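Kitstead bowl set, six months in

Short version: good bowls, dumb lids, buy the big set if you eat a lot of soup.

Bought these in April after the old stoneware ones chipped one by one. Price was $37 on special at the Gornau shop, normally more. Ordered online, pickup took ten minutes, box was a bit crushed but nothing broken inside.

Colour first becuase that's what everyone asks. You pick from red, yellow or a mix. We got the mix. The kids fought over the yellow for a week then forgot. The red is a proper red, hasn't faded, and ours goes through the dishwasher most nights.
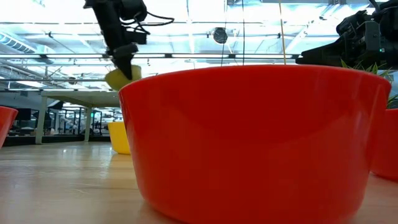
Red up close, yellow behind.

Size. Cereal, yes. Ramen, yes, if you're not greedy. Salad for two, no. Listed at 237 mL to the line, which seemed stingy, but nobody fills to the line and there's plenty of room above it.

Microwave: fine for porridge. Rim gets hot if you go over two minutes, so use a tea towel. Leftover curry left a faint ring in one yellow one. Bicarb and a soak got most of it out. The red ones hide everything.

Stacking is my one real gripe. They nest tight. Put them away damp and they stick, and you're standing there at 7 am wrestling two bowls apart over the sink. Dry them first, or shove a bit of paper towel between.

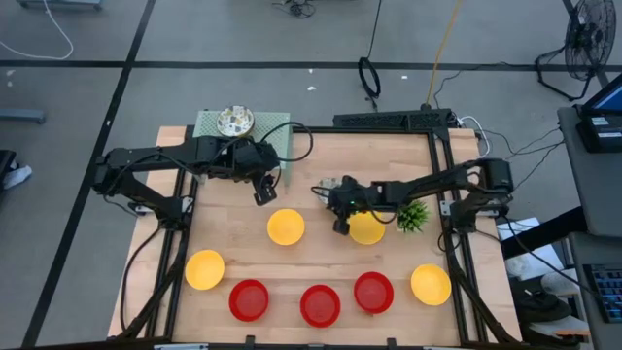
Lids are sold separate and I wouldn't bother. Mine came from Leltodus, meant to be compatible, and two out of four pop off in the fridge. Sent them an email, got a voucher for 10 per cent off more lids. Thanks I guess. A plate on top does the same job.

Compared to the Sison ones my sister has: hers are heavier, feel nicer in the hand, cost nearly double. Also slide around less on a bench. If you've got the money and no small kids, get those. Ours have been dropped on tile more than once and only have scuffs to show for it.

Would I buy again, yes, on special. Wouldn't pay full price. Care card says good for 100 washes before the shine starts to go, we're well past that and they still look alright to me.

Four stars. Would be four and a half if they fixed teh stacking.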